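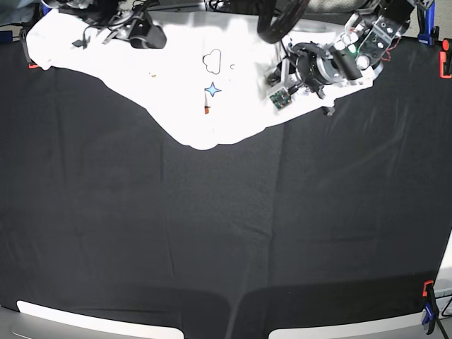 Folding order for the linen cupboard, since a few of you asked off-list. I do the whites on a black cloth spread over the table, and I'd recommend it to anyone. Edges show up straight away against it. Printed things go down first, such as the white one with the little outlined cloud and the light blue star, still in a heap at that stage. I find a corner, pull it flat and only then think about halves.

On 5/27/21 Jovita Solís wrote:
> My T-shirts never stack. I fold them in thirds the way the
> Rullivik leaflet says and the print ends up inside, so I can't
> tell which is which. Do you fold print out or print in?
> Also, what size are your towels? The Ladine shelves are 36 cm
> deep and mine hang over the front.

Print out, always. Lay the shirt front up to check it for creases, then turn it over before the sleeves go in. A big print like the one with "Scale" and "Data" on it needs smoothing by hand first – the lettering hides in the folds otherwise.

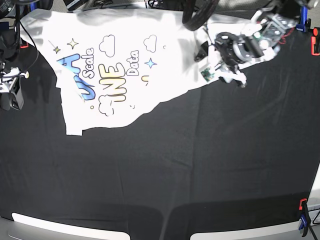 Photo: Magaña

I gave up on thirds in February. Sleeves in, sides in, hem up to the collar, then in half once more. They sit on edge in a drawer and you can read the colours along the row.
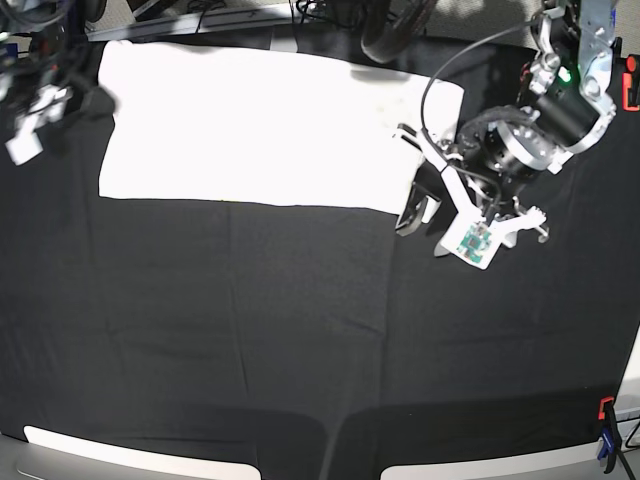

Towels are easier, though the shelf depth matters more. Mine came from Sonport and measure 75 cm across, so half is a bit over your 36 and you'll need to go to quarters. Get the whole thing flat like the white one, with the left edge straight, before you take hold of the lower right corner. If that corner goes over crooked, every fold after it will too. Fold toward the back of the table and put the closed edge facing out on the shelf.

Fitted sheets I'll leave to somebody else.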